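The great kitchen reset, and why I don't quite buy it

Every September my feed fills with people emptying their kitchens and filling them again in matching tubs. Cernlow, which sells the tubs, recommends a 48-piece set. I own 2 good ones and a drawer of lids that fit neither.

The trouble starts at the edges. A reset plan has plenty to say about shelves and very little about the gap beside a big steel appliance.

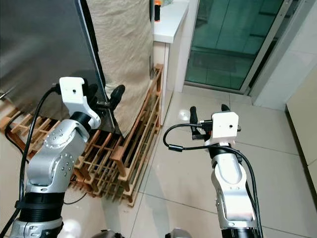
Fabric covers are the usual answer, and I've hung a few. They hide the rack and gather dust in the folds.

Then there is decanting. Grabner's guide wants everything out of its bag by day one, into clear plastic with a cheerful lid. Fine, but the bag has the cooking time on it, and the tub never holds quite the whole lot. 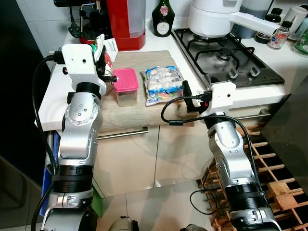

So you keep the bag anyway, clipped shut, and now the cupboard stores the same food twice. Tesard's answer is a label maker.

I have more time for the small fridge, cleared right out and restocked slowly. Mine stayed tidy for 13 days.
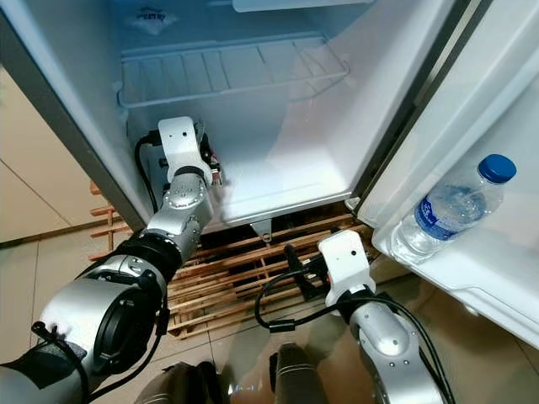
Dorklow reckons 13 days is generous, and that a bare shelf at home lasts until the next grocery run.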